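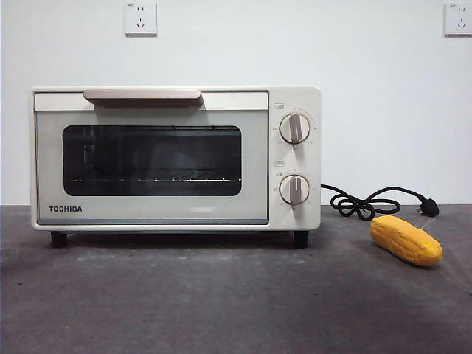

Transferring membership between congregations

Posted in Parish Administration, December 15, 2021

Our household moved to Pandville in March and has attended the local parish regularly. Are we required to obtain a letter of transfer before we may vote at the annual meeting? Our former parish office has not replied to two enquiries.

Jahangir Majumder
A letter is customary in most denominations. Where the former parish does not respond, the receiving minister may ordinarily enrol you by reaffirmation of faith. Please consult your own bylaws — some set a minimum period of membership before voting.
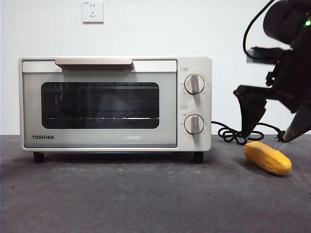 Toshiba toaster oven with a wire rack inside.

Bríd Ó Gríofa
I concur with the above. Our parish has 415 names on its roll, and 9 households were received in this manner. Kindly bring baptismal certificates if you hold them. The regional office can also write to the former parish on your behalf.

Prollanent
We just signed the book at the back. Ask at the office.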